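**Drimala descaler: worth the money or just posh vinegar?**

**pennyfarthing_les**
My sister-in-law swears by the Drimala stuff for taps and shower heads. I've just seen what it costs and nearly dropped the phone. Has anybody here used it on proper hard water limescale, the crusty yellow kind? We've got a Dalgleish mixer tap that's gone solid round the base.

**ewan_swanson**
Used it twice. Smelt of lemons, did what lemons do. I'd want to see it next to plain citric acid on the same tap before I believed the label. "Up to 120 uses" from a bottle that size is a bold claim. Uses of what, a teaspoon?

**Grout_Expectations**
I like it. Our shower head was spraying sideways and it's fine now. Not everything is a con, Ewan.

**ewan_swanson**
Never said con. I said citric acid. How long did you leave it on?

**Grout_Expectations**
Overnight.

**ewan_swanson**
Well, there you are. Leave most sour things on overnight and you'll get a result.

**danai_p**
I'm with Ewan on this, and I'd go further and say half the household tips on this board have never been tried by the people posting them. Baking soda and vinegar together is the one that drives me up the wall. It fizzes, everyone is impressed, and you're left with something not far off salty water.
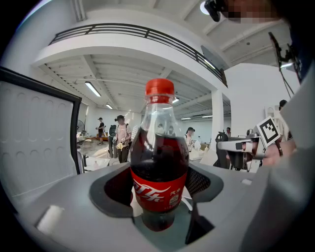 Cleaning with fizzy drinks is the other one that comes round every few months. My mum did the toilet with it for years and I still don't think it beat a brush and ten minutes' effort. Yes, there's phosphoric acid in cola, but not a lot, and it comes with a load of sugar you then have to rinse off. A bottle like that one with the red cap and the 可口可乐 label would go down my throat long before it went down my loo. For the tap, wrap a rag soaked in citric acid solution round the base, give it an hour, then have a go with an old toothbrush.

Danai Politis (yes, the one from the damp thread)

**Honach_Hal**
Disagree about the cola. Took rust off my bike chain guard a treat.

**danai_p**
Rust isn't limescale, Hal. And did you try the other half with anything else?

**Honach_Hal**
No, I wanted a clean chain guard, I wasn't writing a paper.

**Grout_Expectations**
Ha! Fair.

**pennyfarthing_les**
Right, so is citric acid safe on the chrome? The Dalgleish leaflet says "mild soap only" and I'd rather not strip it.

**ewan_swanson**
They all say that so they can turn down your claim. An hour should be all right if the chrome's sound, but if it's already pitted or flaking I'd keep acid off it altogether. Try a bit round the back first. Rinse well.

**danai_p**
And keep it off any marble or limestone nearby. It'll eat that quite happily.

**pennyfarthing_les**
Worktop's laminate so I should be OK. Will get a bag at the weekend and report back.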